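I've had the Flistley tabletop simulator from Iltero for 40 days now, and I like it way more than I thought I would! You get two arms, a white table, a turquoise shelf and a wooden box to play with (plus a marker and other bits). Setup took me 10 minutes. My one gripe is the shadows -- they're big, and the default light can't be moved. Support was great, though. Lindsay Paewai wrote back the same evening.

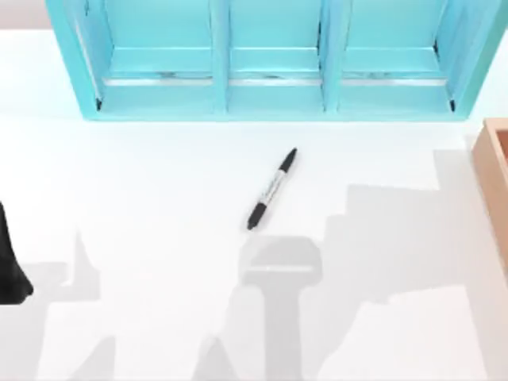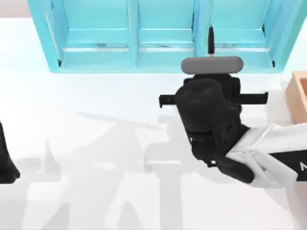

At 364 dollars a year it's not cheap, but I'm renewing in October. I just wish the manual had an index -- I'm still hunting for the page on saving a layout.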